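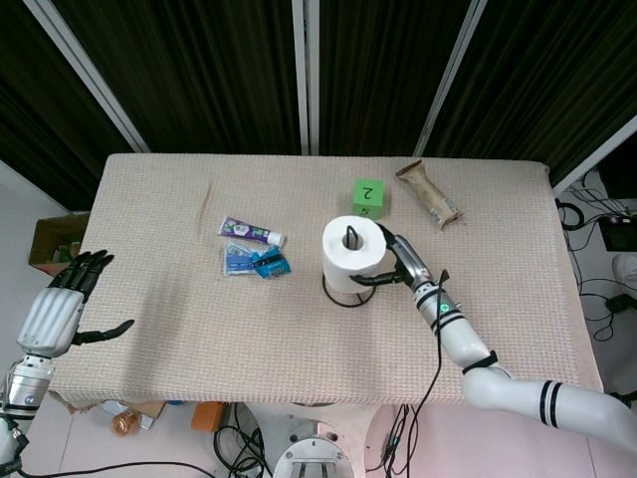 Castska newsdesk

The two-armed robot at Narneo is back at its table after a February overhaul, and it has come back in very good shape. The cell had been out of use for 36 days, the longest break since it was put together.

Most of the work went into the hands. Each finger was checked through its full range, the wrist joints were tightened and the right arm was given a new cable. The team at Bhardwaj, who look after the machine, left that cable hanging with plenty of slack between the wrist and the floor, as the old one used to pull tight whenever the arm stretched to the far side of the cloth.

Then came the fun part – setting it up again with ordinary household things. The right hand closes its black fingers round a toilet roll on a wire holder, a lovely test of grip. Squeeze too hard and the cardboard core buckles, too gently and the roll slips. Toothpaste, small packets and a foam cube share the table with it, and every one of them asks something different of the fingers.

Grip settings are stored in Prunisel, the control program, and the old set held 482 entries. Many were for objects thrown out long ago. The list has been cut to 100, so picking the right one at the start of a shift is now a quick job.

Daily care is simple enough. The arms are parked and the finger joints wiped down before 7 in the morning, the bolts at the base are checked with a hand spanner, and the cloth is pulled straight before anything goes on it. A crease can tip a light packet by a few millimetres, enough to spoil a pick.

The left hand is due for new fingertip pads next. Bhardwaj expects to fit them without shutting down the whole cell, and we can't wait to see how it handles the thinner packets with them on.

Last updated: 4.15pm

12 shares | 3 comments

Contact the newsdesk | © Castska | Back to top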